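新メンバー&テストプレイヤー募集してます!(ロボットアーム班より)

こんにちは、ロボットサークル「Fimeck」でロボットアーム班のまとめ役をやっている、Mohit Balと間違われがちなほうのMohit、Mohit Palです。班にはもう一人Mohit Bansalがいるので、メールをくれるときは名字まで書いてもらえると助かります(去年、彼あての見学申し込みに私がうっかり返事をして、日程が二重になりました。すみませんでした)。

さて、今回は募集のお知らせです。募集するのは二種類。ひとつは班の新メンバー、もうひとつは練習会に来てロボットを動かしてくれるテストプレイヤーです。学年も学部も問いません。ロボットに触ったことがなくても全然かまいません。私も入ったときは、はんだごての持ち方すら怪しかったので。

まず、うちの班が何をやっているか書きますね。

Fimeckは学内のいくつかの班に分かれていて、走るロボットの班、回路の班、それから私たちアーム班があります。アーム班の今年の目標は、冬にやるLolimley杯という仕分け競技に出ることです。ルールはざっくり言うと、いろんなおもちゃが混ざったトレーから一個ずつつかんで、決められた箱に入れていくというもの。得点は入れた個数だけで決まるわけではなく、違う箱に入れると減点、落とすともっと減点です。去年の私たちはこの「もっと減点」を山ほどもらって、最終得点が114点でした。優勝チームは466点。差を見たとき、班の全員がしばらく黙りました。

でも悔しかったので、夏からずっと練習しています。練習会の記録ノートを数えたら、先週までの試行回数は138回になっていました。最初のころはボールをつまむたびにどこかへ飛ばしていたのに、最近はだいぶ落ち着いてきて、見ていて安心できるようになってきたんですよ。いや、まだ飛ぶときは飛びますけど!

難しいのは、おもちゃによって「正しい力加減」がまるで違うところです。つるつるのボールは弱いと滑るし、強く挟んでもぴょんと逃げる。トゲトゲのボールは意外と素直で、うちでは初心者の最初の一個にすすめています。問題はぬいぐるみです。やわらかいからつかむのは簡単なのに、離すときにハンドに引っかかってくっついてくる。箱の穴は丸くてひとつだけなので、ちょっと斜めに入ろうとしただけで縁に引っかかって、そこから押し込むか一度引き上げるかで毎回議論になります。Sarita Kanaujiaさんは断然「引き上げる派」、私は「押し込む派」です。成績は、くやしいことに引き上げる派のほうが上です。
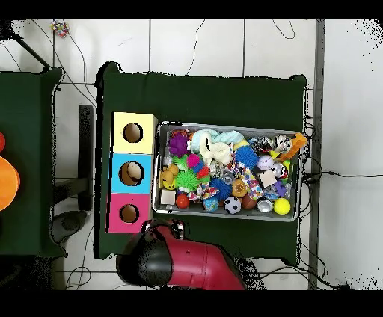 それで、なぜテストプレイヤーが必要かというと、班員はもう練習に慣れすぎてしまったんです。操作する人が毎回同じだと、動かし方のくせまで同じになります。私なんて、ボールに近づくときにいつも右から回り込んでいるらしく、Saritaさんに指摘されるまでまったく気づきませんでした。いろんな人に動かしてもらって、どこで迷うか、どこで力が入るかを見せてもらえると、班としてはものすごくありがたいんです。競技本番では自動で動かす部分もあるので、その参考にもさせてもらいます。

上手い人を探しているわけではないので、そこは安心してください。むしろ「どれから取ればいいの?」と止まってしまう瞬間が一番勉強になります。ゲームのコントローラーが苦手な人も歓迎です。前に来てくれた後輩は、最初の二十分ほとんど笑っているだけでしたが、その日の記録はあとで何度も見返しました。

テストプレイヤーにお願いすること

当日は、まず班員が操作の仕方を説明します。そのあと練習用に好きなおもちゃを何個か動かしてもらって、慣れてきたら本番と同じ形で仕分けに挑戦してもらいます。最後に感想を聞かせてください。「このボールは嫌い」くらいの一言でも大丈夫です。全部で2時間くらいみておいてもらえれば、休憩を入れても終わります。

動いている最中のアームの届く範囲には、手や顔を出さないでください。床にはケーブルも通っているので、歩きやすい靴で来てもらえるとうれしいです。髪の長い人は結べるものを持ってきてください。忘れたら部室にヘアゴムがあります(Saritaさんの私物なので、返してあげてください)。

操作の様子は記録に残します。残すのはアームの動きと作業台まわりで、名前を外に出すことはありません。記録されるのがちょっと気になるという人は、申し込みのときに書いてください。見学だけの参加もできます。

お礼は学食の食券と、練習会のお菓子です。お菓子はMohit Bansalが選んでいるので、だいたいしょっぱいものに偏っています。甘いものが食べたい人は、備考欄でぜひ彼に圧をかけてください。私も甘い派です。

新メンバーにお願いしたいこと

班に入ってくれる人には、いきなり難しいことは頼みません。最初のひと月は練習会に出て、準備と片付けを一緒にやりながら、どの作業が好きか探してもらいます。プログラムを書きたい人はMohit Bansalのところへ。彼は動きの計画まわりを担当していて、質問すると三倍くらいの長さで返ってきますが、ちゃんと全部役に立ちます。ハンドの部品を設計したり削ったりしたい人は、Saritaさんと組むことになると思います。競技の作戦や記録の整理がやりたい人は私と一緒に。ここがいま一番人手不足なので、個人的にはここに来てほしいです!

欲を言えば、こんな人がいたらうれしいです。

・記録をこまめにつけるのが苦にならない人
・Pythonを少しでも書いたことがある人(授業でやっただけでもOK)
・3Dプリンターを使ってみたい人
・失敗した試行を見て「もう一回やろう」と言ってくれる人

どれにも当てはまらなくても、気にせず来てください。最後のひとつだけは、入ってから自然とそうなります。

活動は週に二回、夕方からです。テスト期間は休みで、バイトや実験で来られない日があっても問題ありません。部費は前期と後期に分けて集めていて、部品代はそこから出すので、自分で何か買いそろえる必要はないです。工具も部室のものを使えます。ノートパソコンは持っていれば持ってきてほしいですが、班の共用機もあります(起動がとても遅いです)。

よく聞かれることも少しだけ。

途中から入ってもついていけますか、という質問が多いのですが、私は二年の10月に入りました。周りはもうアームを組み終わっていて、最初の日にやったのはおもちゃを拭くことでした。それでも競技には操縦で出してもらえたので、時期はあまり心配しなくていいと思います。

ほかのサークルとの掛け持ちもできます。吹奏楽と両方やっている人も、登山と両方やっている人もいます。ただ、Lolimley杯の前の週だけは、できるだけこちらに顔を出してもらえるとありがたいです。

おもちゃの寄付も受け付けています。片手で持てる大きさで、電池の入っていないものだと助かります。音が鳴るタイプは、以前つかむたびに笛の音がして隣の班から苦情が来たので、ご遠慮ください……。

説明会をやります

11月7日(木)の夕方、Menon棟の二階にある工作室で説明会をします。予約はいりません。途中から来て途中で帰っても平気です。前半は私が班の紹介をして、後半は希望する人に実際にアームを動かしてもらいます。顧問のDean Hartley先生も顔を出してくれる予定なので、研究室のことを聞きたい人にもいい機会だと思います。走るロボットの班からはNarendra Dhillonさんも来ます。アームより車輪が好きだという人は、彼に声をかけてください(取られるのは少しさみしいですが)。

説明会に来られない人は、サークルの申し込みフォームから連絡をください。名前、学年、テストプレイヤーと新メンバーのどちらに興味があるか、来やすい曜日を書いてもらえれば、私から返信します。両方に興味がある人は両方に丸で。三日たっても返事がなかったら、たぶん私が見落としているので、遠慮なくもう一度送ってください。

テストプレイヤーの募集は枠が埋まるまで、新メンバーはいつでも受け付けています。友だちと一緒の申し込みも歓迎です。その場合は同じ時間に入れるようにするので、お互いの名前を備考欄に書いておいてくださいね。

それでは、工作室で待ってます!

Fimeck ロボットアーム班 Mohit Pal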